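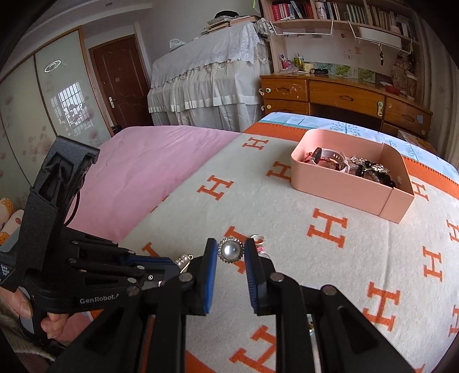 Figure 8. Jewelry sorting station, gripper open over the large brooch.

Section 2. Running the Jewelry Demo at an Open Day

The jewelry demo draws the biggest crowd at any Heltorex open day, mostly from people who want to see something dropped. Plan for them.

1. Spread a blanket over the bed and smooth it flat. Small hooks find every wrinkle.

2. Place the tray toward the far side, within easy reach of the gripper. Leave the brooch, the earring and the charms out on the blanket.

3. Hold each gripper by its handle. Visitors will reach for the fingers. Visitors always reach for the fingers.

4. Open the fingers fully and lower them until one blue pad stands on either side of the brooch.

5. Close slowly, lift, and carry the piece to the tray. Do not narrate while closing -- talking operators squeeze.

6. Repeat with the smaller pieces. Save the earring for last, when the patient visitors are the only ones left.

CAUTION: Do not accept jewelry from the audience. At Trillbridge in February a guest offered her engagement ring, and the session log runs to 436 lines.

NOTE: Allow nearly 72 minutes for a full session, questions included. Most of the questions will be whether it can fold laundry. See the Skevstead supplement, which also avoids answering.

7. Count the pieces back into their box before opening the door.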